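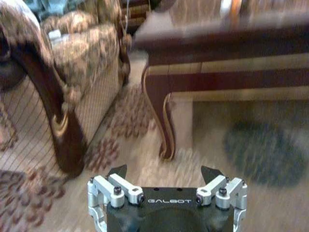
The armchair, carved arm and patterned rug

Getting dust out of carved wood on an upholstered armchair and sofa?
Posted by Eirlys Mostyn, viewed 3281 times

Hi all! I took over my aunt's living room furniture in November and I'm a bit scared of it. The armchair has a dark reddish-brown wood arm that sweeps all the way down to a scroll just above the rug, and there's dust in the carving that a cloth won't shift. I bought a bottle of Florel wood polish, but the label says to keep it off fabric and the upholstery goes right up to the wood. How do you folks manage it? 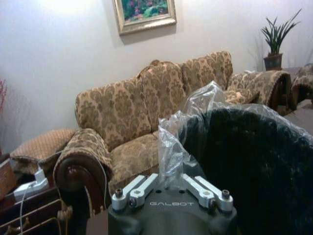 The sofa is the other half of the problem. It's a three-seater in a tan and beige fabric with a brown damask or floral pattern, and it has the same sort of curled wooden fronts on the arms. I got a quote of $181 to have just the sofa cleaned, which made me gulp. Is there any point in doing it myself first? I don't want water rings on it.

Tuncay Oral
Soft paintbrush, dry. I use a 1 inch one from the hardware store and wrap masking tape around the metal part so it can't scratch. Brush the dust toward the vacuum hose with your other hand. Both arms of my chair take me 12 minutes, tops. For the polish, put a tiny bit on a cotton swab - never straight on the wood - and slide a piece of thin card between the wood and the fabric as you go. You'll get through a lot of swabs!

For the sofa, vacuum it with the upholstery tool on low and then stop. If there's a tag with an S on it, no water at all. Look under the seat cushions, mine was stapled way at the back. I wouldn't pay for cleaning until you've vacuumed it and lived with it for a while.

beddoe_43
just get Valtia foam, works on everything

Tuncay Oral
Please test that somewhere hidden first, Eirlys. I tried a foam on an old brocade footstool and it left a pale patch the size of a saucer that I never did get out.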